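Home Kitchen Workshop Laundry Garden Ask Us

Keeping drawers and wooden trim in good order

My mother's kitchen in Pellow had drawers that stuck from the first damp day of fall until well into spring, and we all just learned to yank them (and to pick the forks up off the floor afterward!). It took me years to find out how little work it is to cure one. Pull the drawer right out, turn it over, and rub the runners with the stub of a plain white candle. Go over them twice, slide it home, and work it back and forth a few times.

If it still binds, look for a shiny spot on the wood. Sand only there, with fine paper, and try the fit again before you sand any more. 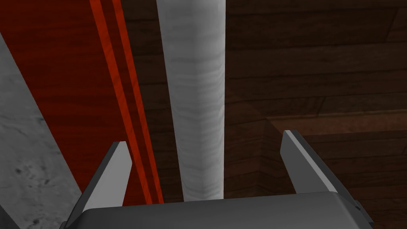
Wooden walls and trim 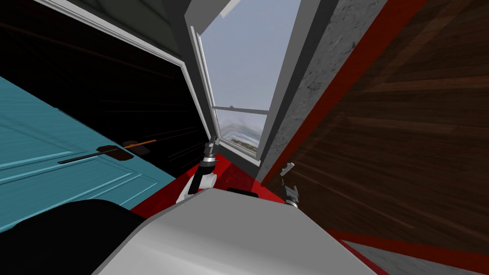
Reading time: 5 minutes

Paneling needs less fuss than people give it. Dust from the top down with a soft dry cloth, then go over any sticky patches with a cloth wrung out in warm water and a drop of dish soap. Alun Kemeys, who taught me most of what I know about wood, never let a wet rag near a joint, and I still hear him whenever I reach for the bucket. Dry as you go, and save the waxing for a slow Saturday.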